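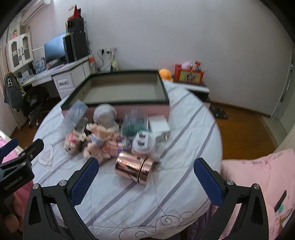

HLTH 269: Sleep and the Home Environment
Course handout 4: Bedding, temperature and the sleep surface
Prepared by Dima Zein, School of Community Health, Kuldale College
Revised 2019-11-15

Purpose of this handout

Students are expected to have read this handout before the tutorial. It supplements the lecture on thermoregulation and will be assessed in the short-answer section of the November test.

1. Body temperature at sleep onset

Core body temperature follows a daily rhythm and begins to fall in the evening. Blood flow to the skin of the hands and feet increases, and heat is lost to the surroundings. Sleep onset tends to coincide with the steepest part of this decline. A bedroom that is too warm slows the loss of heat; one that is too cold causes the vessels of the skin to constrict, with a similar effect on the time taken to fall asleep.

2. The bed climate

The term "bed climate" refers to the temperature and humidity of the air held between the sleeper and the bedding. It is governed by the mattress, the sheets, the covers and the sleepwear together. Students should avoid treating room temperature as a substitute for it. A person under a heavy doona in a cool room may be warmer than a person under a single sheet in a heated one.

3. Fibre and weave

Cotton and linen absorb moisture readily. Polyester absorbs very little, although some knitted forms move moisture along the surface of the fibre. Thread count is a measure of yarns per unit area and is a poor guide to comfort when considered alone. A plain-weave percale of 200 threads per square inch will generally admit more air than a dense sateen. Colour and printed pattern are matters of household preference and are outside the scope of this unit.

4. Laundering

Follow the care label. Fabric softener may reduce the absorbency of cotton. House dust mite allergen is removed to a considerable extent by ordinary washing, but killing the mites themselves requires hot water.

Tutorial preparation

Read chapter 10 of the course reader (Kollár, Ž., The Domestic Night). Bring one page of notes on your own bedding, listing fibre content where a label is available. The written response is limited to 1000 words and is submitted through the unit page.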